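4. Adding a Program to the Listening Archive

Before you begin, please make sure you have your member name and the reel or disc in its original box. One person should do the complete transfer of one program. If two persons share the work, the notes become mixed.

4.1 Preparing the recording

1. Write the title of the series exactly as it stands on the box label, even when the spelling looks wrong.
2. Write the episode title on the second line. If there is no title, write the first words spoken by the announcer.
3. Clean the playback head with a dry cloth and let the player warm up for ten minutes.
4. Play the first 60 seconds and set the level. The loudest voice should stay below the red mark.
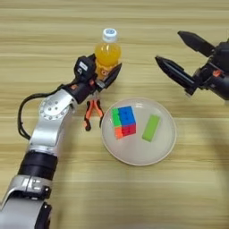 5. Go back to the start and begin the transfer. Do not stop for the commercials. They are part of the broadcast and we keep them.

Caution: Discs from the Villanueva collection have a soft surface. Play them one time only.

4.2 Naming the file

1. Open the Lellberg catalog and choose New Entry.
2. Type the series number, then the episode number. The numbers from 1 to 100 are reserved for the Travis serials, so please start your own series after 100.
3. Save the file in the folder Incoming. Do not make a new folder.

Note: The catalog accepts 700 characters in the summary field. A longer text is cut without a warning, so write it first in another program.

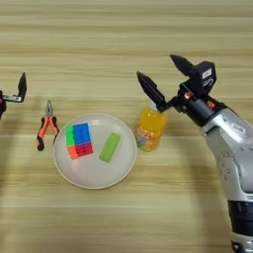

Ekuvitz, 6 Oct 2022

The following steps replace the ones printed in the June edition. They were revised by Elif Naz Tatlı.

4.3 Checking the cast list

1. Listen to the closing announcement and write down each actor in the order of reading.
2. If a name is not clear, write the sound of it and put a question mark after it.

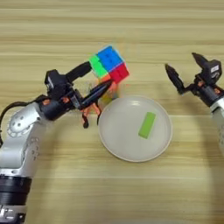

3. Compare your list with the other episodes of the same series. Do not correct the older entries by yourself. Send the difference to Pejman Azimi with the episode number.
4. Set the status to Ready for Review.

Note: When the closing announcement is missing, leave the cast field empty and select Incomplete Ending.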